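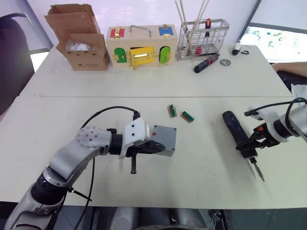
Boa tarde a todos,

Respondo à pergunta que ficou na lista sobre as caixas cinzentas. Deixo a mensagem anterior citada, para quem não a tem.

> Alguém já montou os dois blocos de ligação dentro da caixa cinzenta quadrada?
> Os parafusos que vêm no saco parecem-me curtos. Tenho 23 caixas para
> preparar antes de novembro e não queria furar a primeira à toa.
> Também procuro uma ideia para guardar as ferramentas pequenas na mesa.

Sim, já montei, e os parafusos servem, mas é preciso apertar com pouca força. Eu uso a aparafusadora somente para a maior parte do curso e termino com a chave manual, a de cabo azul. A caixa da Vekama tem o material um pouco mole nos cantos e, com a máquina na velocidade alta, estraguei a rosca de três. Desde então começo sempre na posição mais baixa.
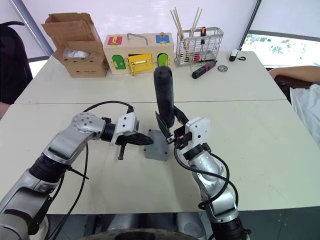

O bloco cinzento na mesa, com a caixa de fechos e o cesto de arame ao fundo.

Quanto às ferramentas, o cesto de arame resolve bem. Ponho lá os pauzinhos de madeira e a chave vermelha e preta, em pé, e a mão encontra tudo sem procurar. Os pauzinhos servem-me para limpar o pó dos furos. A caixa de madeira com as portas coloridas é outro assunto: é para a oficina de fechos da Anda, e peço que ninguém troque os ferrolhos antes de eu rever as dobradiças.

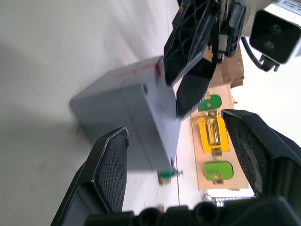
Mostummont, 12 de outubro de 2022

Acrescento hoje o que faltava, depois de ler o catálogo da Hegedűs com mais calma. Eles vendem os mesmos parafusos em embalagens de 400, e o prazo de entrega pode ir até 3 semanas. Para as nossas caixas chega uma embalagem. A de 3.000 só compensa se mais alguém da lista quiser dividir — nesse caso, escrevam-me em privado.
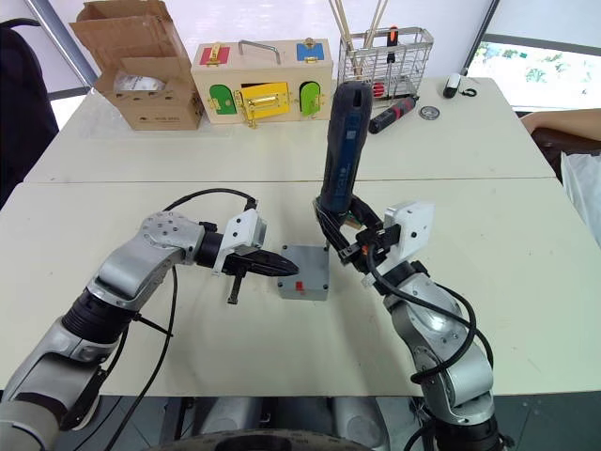 Outra coisa que aprendi com os erros: a caixa deve ficar deitada e bem apoiada na mesa, e a aparafusadora quase na vertical. Se ela se inclina, a ponta salta e risca a superfície. Marco primeiro os furos a lápis, ponho os parafusos dos cantos sem apertar e só depois aperto em cruz.

Desculpem algum erro no meu português. Se a explicação dos blocos não estiver clara, posso escrever os passos um por um.

Cumprimentos a todos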